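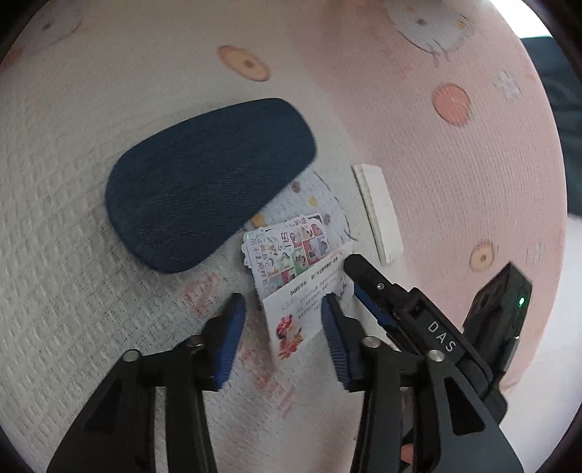

Julter Grasp Planner
Version 2 now shipping

Picks a grasp from one wrist view. No CAD model, no turntable scan, no teaching each item by hand. Point it at a cluttered surface, get back ranked grasps with jaw width and approach angle.

What it's for
Flat stuff, thin stuff, overlapping stuff. Cards, sticker sheets, soft cases, small blocks. Patterned cloth underneath is fine, the segmenter is trained on printed fabrics and mostly leaves the print alone. Very faded prints can still show up as a false item, see the mask threshold setting.

What's in the package
Planner core (C++ with Python bindings)
Kivilcombe segmenter, runs on the same box
Bimby viewer for stepping thru logged grasps one at a time
Two-arm mode, keeps the second gripper out of the first one's approach. Both have to be calibrated to the same base, do this before anything else

Specs
Input: RGB, depth optional
Output: up to 2000 grasp candidates per view, scored
Grippers: parallel jaw and linkage types, finger shape set in a config file
Interfaces: ROS, plain TCP
OS: Ubuntu 16.04

Changed in this release
Top item in a stack gets picked first. Old version went for whatever had the biggest area, so people kept pulling sheets out from under cards. Fixed.
Pad compression now a parameter.
Case-type objects with rounded ends: better centering on the long axis.
Log files are smaller.

Not supported yet
Suction. Clear plastic. Anything moving.

Licensing
Per cell, updates included for 2 years. Upgrade from version 1 is free if you bought after June. Enriquez controller users need the seperate driver, ask for it when ordering.

Questions on integration go to Yeison Henao, use the contact form and put your gripper model in the subject line.

Page updated 19 November 2018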